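Part-Time Block Setter and Table Assistant, Prustmont

Nimholm runs a small workshop in Prustmont where sets of colored shape blocks are laid out, rearranged and put away again all day long. We are looking for one part-time assistant to take care of the tables during the morning shift, starting in June.

The work is simple but it has to be done carefully. You will get a layout card for each round, place the blocks on the wooden board where the card says, check them against it, and write the round number in the log. When the round is over you clear the board and start the next card. An experienced setter gets through 50 cards in a shift. New people are not expected to reach that in the first month.
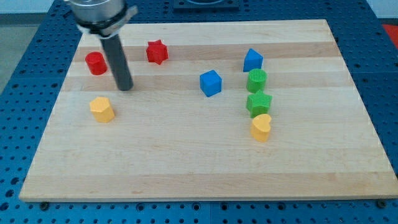
Other duties include wiping down the boards, sorting blocks by shape and color into their trays, and pulling any piece that is chipped or has lost its color. Missing pieces go on the list by the door so that Osagie, our supplier, can replace them with the next order.

Shifts are 4 hours, from 8 a.m. to noon, with one paid break. You will be on your feet for most of that time. Training takes 3 mornings and is paid at the full rate.

What we need from you:
Good color vision (we do a short check on your first visit)
Steady hands and patience with repeated tasks
Clear handwriting
Able to lift a full block crate onto a shelf

Experience in a toy store, preschool, print shop or packing room is useful but not required. Please leave rings and bracelets at home, as they scratch the boards.

The workshop is at 1505 Flelbridge Road, at the back of the building. Street parking is free before noon. To apply, drop off or mail a one-page resume with the mornings you can work. Mark the envelope "Block setter." We will contact everyone who applies, including those we can't offer a visit.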